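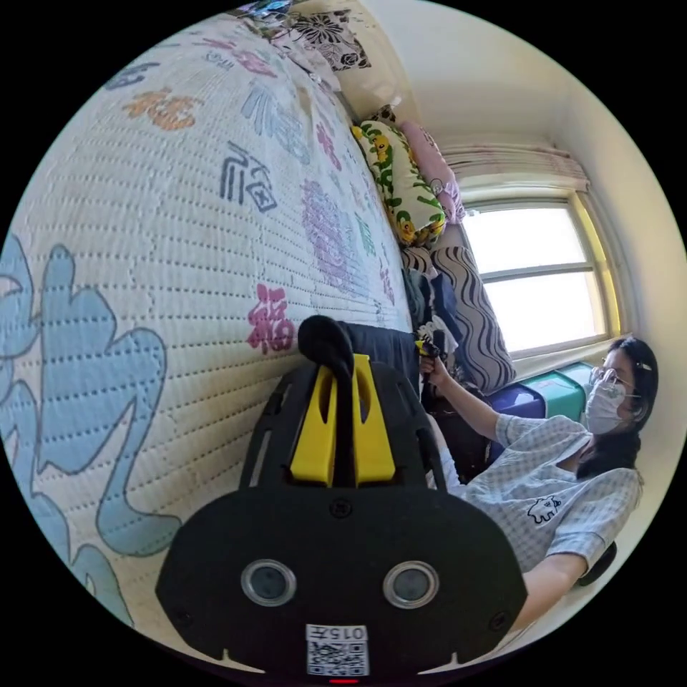 2 min read

Quilted bed cover keeps bunching up and dark clothes leave fuzz on it. What do you do?

Posted in Bedrooms & Laundry by panberg_attic, 2/10/26

So I finally have the bed cover I wanted, the white one with the 福 character printed all over it in every color (pink, navy, purple, a big pale blue one), and I love it to bits. My problem is that my bed is also where I fold the laundry. I don't have a table big enough and the floor is out, so everything gets dumped on the quilt, sorted, folded and stacked up by the pillows.

Two things are driving me nuts. First, the quilt never lies flat. I smooth it, I sit down, and it puffs up again in the middle like there's a cat under there. Second, anything black or navy leaves little bits of fuzz, and the stitching seems to grab it. I've been over it with a lint roller and it gets the tops of the squares but never the seams. The label says cotton cover with a polyester filling, 400 grams, if that helps.

Also, pillows! I have a floral one, a wavy striped one, a yellow flowery one and something pink, and none of them match. Do I put them away while I fold or just work around them? 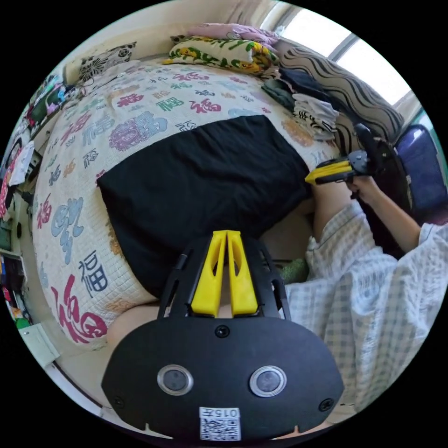 I did try folding the dark things first and getting them off the bed before the light ones come out of the basket, and it was a bit better, but then I lose track of what belongs to who and end up with one giant pile by the window anyway. I'd rather not buy a folding table. Any ideas welcome, even the obvious ones.

Haddadin_Road
2102 posts

Put an old flat sheet over the quilt before you dump anything on it. I keep one on the closet shelf just for this. When you're done you gather up the corners and shake it outside, and the fuzz goes with it. Pick a smooth one, flannel will make things worse.

For the seams, try a rubber glove, slightly damp. Drag it one way along the stitching, don't scrub back and forth. I've used the Kovano lint brush too and it's fine, but the glove is what I go back to.

As for the puffing, mine did that until I stopped tucking in the bottom. A quilt like that wants to hang. Pull it from the two bottom corners at the same time, walk around, then pull from the sides. If you only smooth the top with your hand, you're pushing the loose part around.

corus_lane
246 posts

just use the storage boxes. one for each person, put them on the floor next to you and drop stuff in as you fold. no piles on the bed at all

pillows I would leave alone, mine don't match either and I like it

tea_and_towels

I agree with the sheet idea, with one addition: check whether the quilt is really the right size for your bed. I had one that was too big and I fought with it all of July before I turned it sideways. It's been much calmer since!

Wash it by itself the first time, cold, on the gentle cycle, and turn it inside out if it's the kind with a removable cover. Bright prints can fade if you're rough with them. And I'd go easy on the dryer. Mine came out lumpy and I had to pat the filling back into place by hand while watching TV, one square at a time.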